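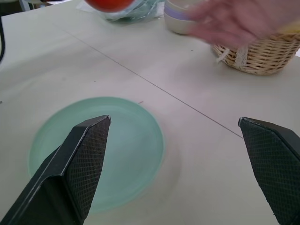 *Dos dedos negros, un plato verde menta y una mano que llega por el otro lado. Recoger la mesa, versión 12 de julio.*

# El plato sigue en la mesa

Llevo media tarde peleándome con este texto y lo voy a soltar como esté. La pregunta es vieja: ¿pueden ya las máquinas con las tareas de casa? Mi respuesta corta: no. La larga: depende de a qué llames tarea, y ahí es donde nos están colando el gol.

Miren el plato. Redondo, plano, pegado a la mesa. Para cualquiera de nosotros no es ni un problema, metes la uña debajo del borde y arriba. Para una pinza de dos dedos es una faena. ¿Por dónde lo agarras? De canto, desde arriba, si el borde da para morder. Si no da, hay que arrastrarlo hasta la orilla de la mesa y pillarlo en el aire. O empujar, inclinar, rezar.

Y eso que el plato es lo fácil. Luego está la pila de cuencos: ¿uno o todos? La cesta de mimbre con su tira de encaje blanco colgando, que a mí me parece preciosa y que a un dedo acolchado le parece, supongo, una trampa. La bolsa de plástico arrugada. Una bolsa no tiene forma, tiene la última forma que le diste. Y lo rojo redondo de allá arriba, que si es un tomate lo aprietas de más y ya tienes otra tarea.

Abelardo Mamani, que estuvo años montando líneas de envasado, me lo decía por teléfono: en el taller la pieza llega siempre igual, y si no llega igual se para la linea y se echa la bronca a alguien. En la cocina no hay a quién echarle la bronca. Vives con él.

Por eso me cansan los vídeos. Vustel sacó el suyo en noviembre, 50 segundos de brazo guardando vajilla, música de piano. Muy bonito. Lo vi 3 veces. En ninguna aparece una bolsa. Plimum fue más honrada y puso el contador de velocidad en una esquina; luego la gente se quejó de que iba lento. Pues claro que va lento. Va lento porque es difícil, señores.

Tibor Kocsis me discute esto cada vez que nos vemos. Que soy un cenizo, que lo mismo se dijo de la lavadora. A ver. La lavadora no aprendió a frotar como mi abuela, metimos la ropa en un bombo y cambiamos la tarea. Con el lavavajillas igual, y fíjense en qué parte nos quedó a nosotros: quitar la mesa, llenarlo, vaciarlo. Las manos. Siempre queda lo de las manos.

Ahora van a por eso. Y me parece bien, ojo. Mi madre tiene artrosis y un plato hondo lleno le pesa como un yunque; si mañana un cacharro le recoje la mesa sin romperle nada, yo firmo. Lo que no firmo es el precio que pedía Fekete en la última feria, 3642 euros por un brazo de sobremesa «orientado al hogar». ¿Orientado? Orientado está también mi sobrino, y no friega.

Cosas que yo pediría antes de pagar. Que me lo enseñen con mi mesa y no con la suya. Que alguien ande por medio, estirando el brazo, cogiendo pan, como pasa en todas las casas. Que me digan cuántas veces falló, no solo que salió. Baldur Kragh propone una prueba de 29 objetos sacados al azar de un cajón de cocina, sin avisar al fabricante. Me apunto. Yo llevo el rallador.

En el taller soy menos duro. Atornillar, paletizar, alimentar una prensa, eso ya está, y hace mucho. Pero hasta ahí, cuando el pedido viene mezclado, acaba viniendo una persona a desenredar. Lo he visto en Cesta, donde casi la mitad del turno se iba en enderezar cajas para que el robot las entendiera. Trabajo para la máquina que te quita trabajo. Sobre eso escribiré otro día, que da para largo y hoy me toca a mí fregar.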